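Four black candlesticks and a tiny plant, how do I stop it looking like clutter?
Posted in Home & Decorating > Tables and Shelves

Zanele Potgieter
Hi all! I picked up a set of black metal candle holders at a moving sale over in Potedville and I love them to bits, but I can't get them to look like anything once they're on the table. There are four of them, all different heights, skinny stems with round bases and a little cup on top. I've been setting them out on a light wood tabletop with a small spiky plant (fake, I kill the real ones) and a little white cup with a blue pattern that was my aunt's. 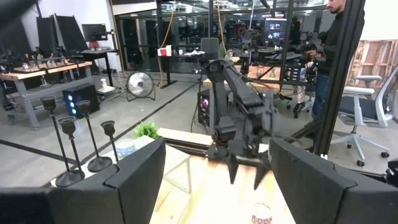

All four holders, with the blue and white cup and the plant on the right

My problem is that it reads as a bunch of stuff that got put down there. I've tried them in a straight row, tallest to shortest, and it looked like a cell phone signal. I've tried spreading them out and then there was no room for a plate. My sister says get rid of the cup but I really don't want to.

Also, what do I put in them? I have a bag of tea lights and the cups look like they might want a taper, I'm not sure. Dinner is for 12 people in July and I'd like to have it figured out before then. I've got 2 tables pushed together if that matters. Thanks!!

Lungile Sibiya
Oh I love this kind of question, I've moved candlesticks around my own table for whole evenings (my husband goes and reads in another room).

The first thing I'd do is get them up on something. One low tray or stand, anything that gives the four of them an edge to live inside, and suddenly they're one object and you can pick the whole lot up when the food comes out. It doesn't have to be fancy. I used an upside-down baking rack with a cloth over it for years before I bought a proper tray at Drurkden. A soft color is nice under black metal, mint or a pale gray, and I'd turn it a bit so it isn't lined up square with the table.

Then the heights. Tallest at the back, shortest at the front, and the two middle ones wherever they look happy, just don't let all four bases line up. Leave yourself enough room between them to get a match in there.
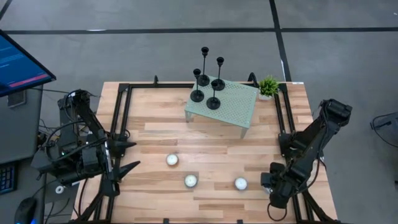 The plant I'd keep off the tray and just beside it, close enough that it belongs. A spiky little one is great next to all those thin stems. Your aunt's cup can go on the other side, or use it for the matches! Then it has a job and your sister can't complain.

For tea lights, drop one in before you commit to anything. The metal shell should sit level and not rock. If it rocks, don't use it up high, put the tea lights down on the table on small saucers in a loose triangle and keep tapers for the holders. I do that half the time anyway because I like some light down low near the plates. And please keep any flame well away from the fake plant, they go up fast. I move mine to the windowsill once I'm lighting things.

With two tables pushed together I'd put the group just to one side of the join, so nothing is standing on the crack.

kettle_and_crumbs
get the Zilatach ones, 300 to a bag, cheap. mine fit in everything

marlow178
I agree with the tray but I'd go the other way on the row. A row can look good on a long table if you mix up the order, so tall, short, medium, short, and leave uneven gaps. We did it that way for my parents' anniversary and it left plenty of room on both sides for dishes.

If your tapers are loose in the cups, roll a little beeswax between your fingers and press it around the bottom of the candle. Kohlhase sells it in small tins, or just warm up the end of an old candle. Foil works but you can see it, and it bugs me all through dinner.

Check the feet too. Metal bases can scratch light wood, so I stick felt dots under mine.

Zanele Potgieter
Thank you both! And kettle, 300 tea lights, where would I even keep them? Going to try the baking rack idea tonight because I have one with a bent leg that's no good for cookies anyway. The matches are going in the cup, I've already told my sister.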